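**Flingate press freedom ranking: is the method sound?**

**wumside_reader** – Dec 24, 2023
The new Flingate index puts us 14th out of 37 countries, up from 24th. The local papers ran it on the front page. The methods note says the score is built from four indicators, and two of them are self-reported by ministries. Has anyone checked the weights?

**nmagalhaes**
Nivaldo Magalhães here. I went through the annex. The ministry indicators carry more than half the weight. Drop them and we fall back to 24th.

**javden**
That overstates it. Every country in the table files the same forms, so any bias should apply across the board.

**nmagalhaes**
Only if they all inflate by the same amount. Page 4 shows some left the detention field blank, and a blank is scored as zero cases.

**javden**
Fair point on the blanks. I still think the ordering at the top holds. Meireles ran a survey of reporters in May and got much the same first five.

**s_sales**
The Meireles survey only reached staff reporters. Freelancers are the ones getting sued.

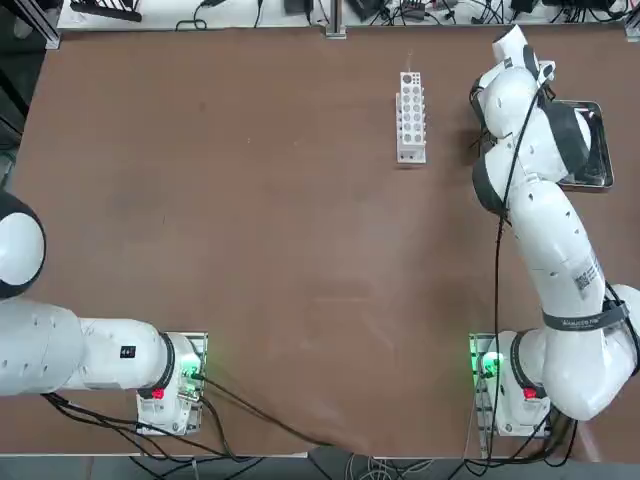

Does a blank detention field raise a country's score?
Under the current rules it does, by the same amount as a confirmed zero.

**wumside_reader**
Then the jump from 24th means very little to me. I'll write to Flingate and ask for the raw forms.

**javden**
Ask for last year's as well. The form changed.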